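# Eltness opens its practice tabletop to schools and small workshops

Jun 6, 2022 — Anyone who has wanted to try their hand at teaching a robot to pick things up, but hasn't the room or the money for a real one, may like to hear that Eltness has put its simulated practice table on general sale. It is called Aler, and it has been doing the rounds among a small group of testers since the winter.

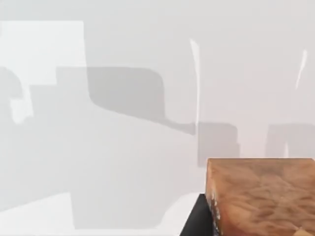 Styliani Dimitriou had been waiting for something of the kind, and said that the thing she cared about most was being able to make mistakes cheaply. A dropped block on a real bench means getting up, walking over and putting it back, she said, and by the fortieth time her pupils have lost interest and so, to tell the truth, has she. With Aler she presses a key and the table is set again, and the lesson carries on where it was.

The idea is a simple one, though it has clearly taken a good deal of patience to get right. Aler gives you a plain pale surface, a wooden cube and a gripper, all drawn by the computer, and a set of tasks that begin very gently (move to the cube and stop beside it) and get harder as you go. Later ones ask for the cube to be lifted, turned and set down on a mark, and there is a rather fiendish one near the end where the lighting changes on every attempt. The arm's shadow falls over the table as it would under a real lamp, and Eltness says it spent much of the spring on that part alone, because shadows are just the sort of thing that upsets a program trained on tidy pictures.

There are 146 tasks in the box, if we may call it a box when the whole thing arrives as a download. Each one comes with a short written guide in everyday language, and we were pleased to find that the guides don't take it for granted that you have done this before. Our own first evening with it went quite slowly, mostly spent nudging the gripper a little too far and then a little too far back again, but by the second we had a lift we were proud of!

A single licence costs £99, and a classroom licence, which covers every machine in one room, is £252. Workshops that would like to send what they have practised to a real arm will need the Mahasneh add-on as well, and that is a bigger step at £800, with a day of help from Eltness staff included. We didn't try the add-on for this piece, so we can't say how well a lift learned on the screen carries over to the bench, and we would gladly hear from any reader who finds out.

A few grumbles, then, in fairness. The sound can't be switched off from the main menu — you have to go hunting in the settings for it — and the program takes its time to start on an older laptop. Saved attempts are listed by number only, with no way to give them a name, so it pays to keep a notebook at your elbow. Eltness tells us that names for saved attempts will come with the July update, along with a second table that has a raised edge.

Aler can be bought from the Eltness website now, and there is a free trial of the first few tasks. It will also be on show at the Warnon open day in July, where two machines will be set up by the front desk for anybody who fancies a go. Booking isn't needed, though the morning tends to be quieter.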